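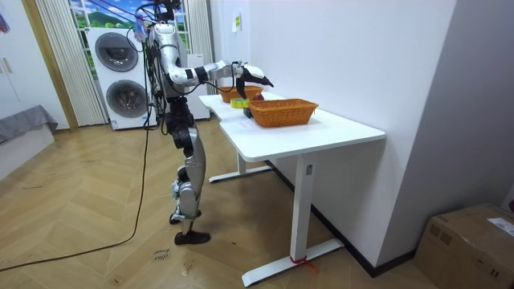
A wicker basket and a red apple on the white desk.

The Pear Tree at Lirncombe

Philomena Carroll had been promising her sister's pear tree to people for so many years that when the time finally came to give it away, there were two of them who believed it was theirs.

You have to understand about Lirncombe. It is the sort of town where a thing said over a fence in March is still being held against you at Christmas, and where a pear tree is worth falling out over, especially that one, which leaned out over the lane behind the old Ó Dubhghaill place and dropped its fruit on the heads of anyone walking home from the bus. The pears were small and brown and not much to look at. But cooked slowly, with a little sugar and the lid on, they turned the color of roses, and people who had moved as far off as Masness would write home asking for a jar.

Eoin Moriarty said the tree had been promised to him the winter he fixed the roof. Aisling Geraghty said that was very interesting, because it had been promised to her at her own wedding, in front of the cake, and she had the cousins to prove it. Both of them said this to Philomena in her kitchen, on the same morning, and she poured the tea and said nothing at all until the pot was empty. 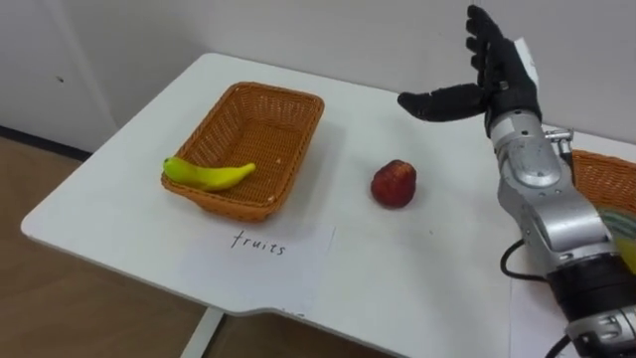 "I'll tell you what I'll do," she said then. "Whoever brings me the best jar by the end of the month can have the tree, and the ground it stands on, and the trouble of the wasps."

Well, they went at it! Eoin, who had never cooked anything more difficult than an egg, borrowed a pot from his aunt and scorched the bottom out of it the first night. Aisling had her grandmother's recipe, but her grandmother had written it for someone who already knew how (there was a line in it that said only "until it's right") and she stood over the stove until past midnight trying to work out what right might be. The whole street smelled of burnt sugar. Tomás Lenihan, who lived between the two of them and had to keep his windows shut, said he would buy them both a tree if they would only stop.

It was Maysoun Srour who ended it, and I don't think she meant to. She had taken the room over the bakery that spring, after some years in Draneck, and she stopped Aisling in the lane one evening and asked what she was putting in with the pears. Sugar, said Aisling. And what else? Nothing else. Maysoun thought about this for a bit. Then she said that her mother used to put in a strip of lemon peel, and one sour apple for every potful, and that it might be worth a try -- only Aisling would need somebody to do the peeling, as her own hands were bad that week.

So Aisling, who was tired, and who had no peeler in the house that would still cut, knocked on Eoin's door.
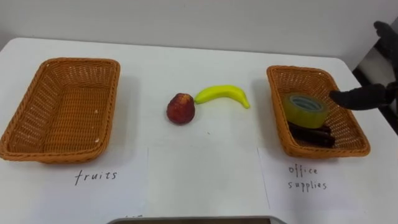

Two baskets, with the fruit on the table between them.

They made one batch, the three of them, in Aisling's kitchen with the back door propped open for the steam. Eoin peeled. He was slow at it and he talked the whole time, mostly about the roof, and somewhere in the second hour Aisling laughed at something he said and had to pretend she was coughing. When the lid came off, the pears had gone pink all the way through, and Maysoun tasted a spoonful and went and stood by the door for a minute with her back to them.

They carried the jar up the hill together before it had properly cooled, wrapped in a dish towel. Philomena ate some from the spoon, and then some more on bread, and asked whose it was.

They looked at each other. "It's hers," said Eoin, and nodded at Maysoun, who had only come along to see the tree.

Philomena put the lid back on the jar and went to look for the key to the orchard gate.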